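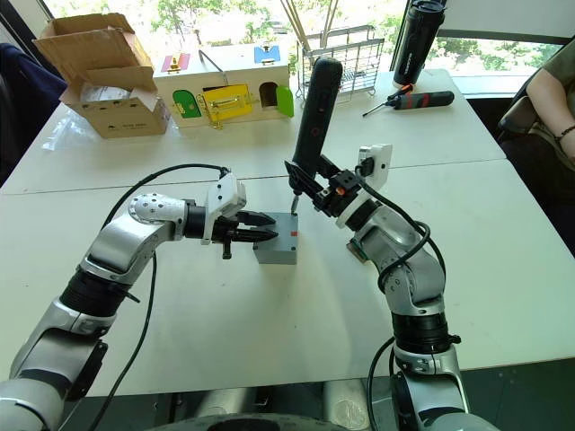 Chapitre 6 — Frottement et équilibre

6.1 Le frottement sec

Un solide posé sur un plan horizontal subit son poids P et la réaction du support. Si on lui applique une force horizontale faible, il reste immobile : le support exerce alors une force tangentielle T qui compense exactement cette poussée. Quand la poussée augmente, T augmente aussi, jusqu'à une valeur limite.

Loi de Coulomb (cas statique) : T ≤ µs N

N est la composante normale de la réaction et µs le coefficient de frottement statique. Ce coefficient dépend des deux matériaux et de leur état de surface. Il ne dépend pas de l'aire de contact — erreur fréquente dans les copies.

Une fois le glissement commencé, T = µd N, avec µd en général inférieur à µs.

6.2 Solide tenu entre deux appuis

On serre un bloc de masse m entre deux appuis verticaux qui exercent chacun une force normale F. Le bloc est soulevé et maintenu au repos. Chaque contact fournit au plus µs F vers le haut, d'où la condition :

2 µs F ≥ m g

Application : m = 996 g, µs = 0,4, g = 9,81 m/s². On trouve F ≥ 12,2 N.

6.3 Plan incliné

À la limite du glissement, tan α = µs. Pour α = 23°, µs vaut 0,42. Refaire le calcul avec α = 51° et commenter la valeur obtenue (elle dépasse 1, ce que la loi n'interdit pas).

À préparer pour le TD

Exercices 1 à 4 du polycopié Salminen. Pour l'exercice 3, faire le bilan des forces avant toute projection et indiquer les axes choisis. Calculatrice autorisée.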